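About Skustico

Skustico began in December as a side project at Sotatmont, our parent company in Flodville, and we have been happily stuck on the same question ever since — how do you teach a pair of robot arms to handle a paper bag? Bags fold, sag and lean, and a method that works nicely on blocks tends to fall apart on them. 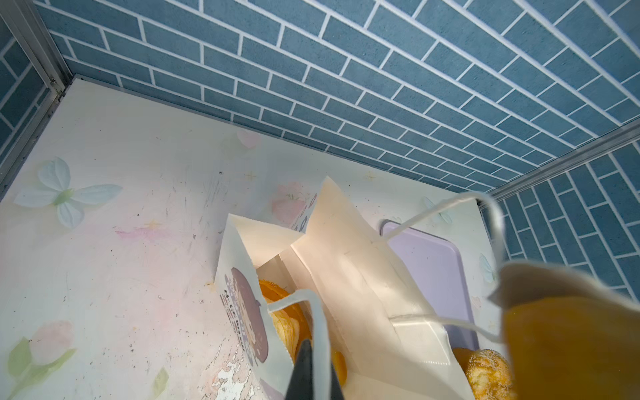 Bags and baked goods up close, from the wrist camera.

Our answer, which we call the Chávez method, learns from people guiding the arms by hand. We collected 2000 runs, then trained on short clips of 128 steps each, so that both arms plan their next moves together. 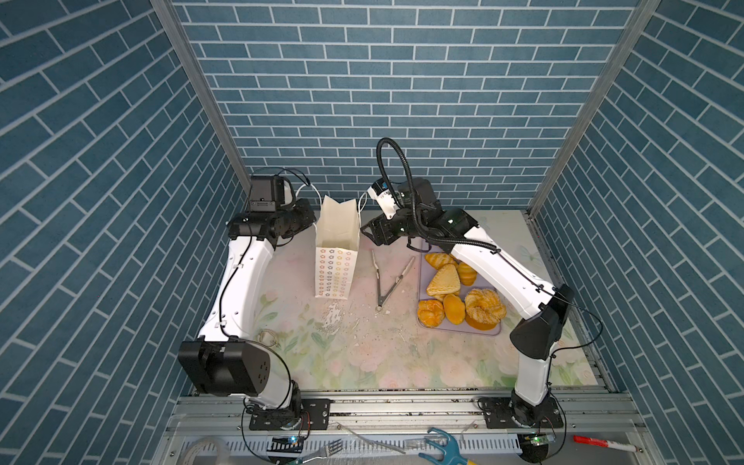
Two arms, one bag and a tray of pastries at our Flodville bench.

With the wrist views added, the arms recovered from a slipped grip in 3 fewer tries, and we were delighted!
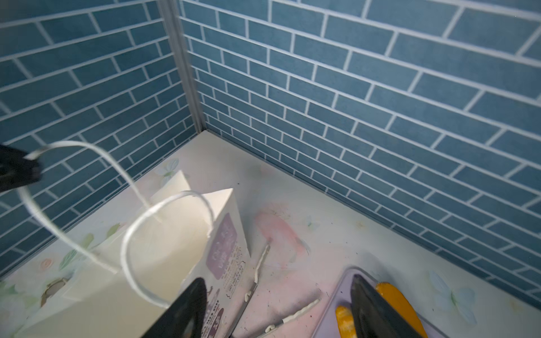

Handles are what we talk about most over lunch, and we could go on about them all day. They bend away at the lightest touch, so we score each grasp separately. A twisted handle hooked over one finger, with the bag tilted on its side, is just the sort of moment we like to study slowly.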